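Questions I Get About Teaching the Arms
by Ehsan Ansari
Last updated January 8, 2026

Do I need to know how to code?
Nope! I've had people come in to teach the Fajardo dish rack task who had never touched a robot before. You move, the arms move, we record it, and that's pretty much the job.

Do you grab the arm itself or use a controller?
Both, depending on the task. For simple reaches I like moving the arm by hand (you feel right away when it's getting near the end of its range). For dishes we go remote, with one controller per hand, and you watch the wrist view while you line up.
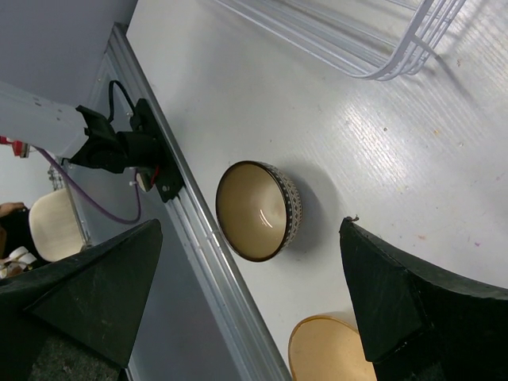 Wrist view over the table, with the patterned bowl between the fingers.

Why does it look so tilted from there?
Because the camera rides along with the wrist, so it leans whenever you lean. Give it 4 practice runs before you decide you hate it. I really did hate it at first, and now I miss it when I'm on a task without one!

How many demos does one task take?
For Fajardo we kept 176. Sturari was a much pickier job and went to almost 500, which took most of July and a lot of coffee.

Where should I aim on a bowl?
Go for the rim, fingers pointing down, and come in slower than feels natural. If you bump it, keep going and fix it. Those recoveries are worth having in the set, so please don't stop the recording over a little nudge. 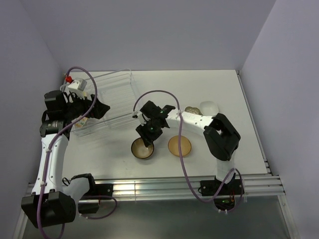

Right gripper down at the brown bowl, left gripper over by the rack.

Do both arms have to move at once?
No. Park one if you don't need it, just park it somewhere it won't block the other. And keep an eye on those purple cables when you cross over the table, they swing wider than you'd think.

Can I redo a bad one?
Sure, mark it as a discard in Tilamus and start over.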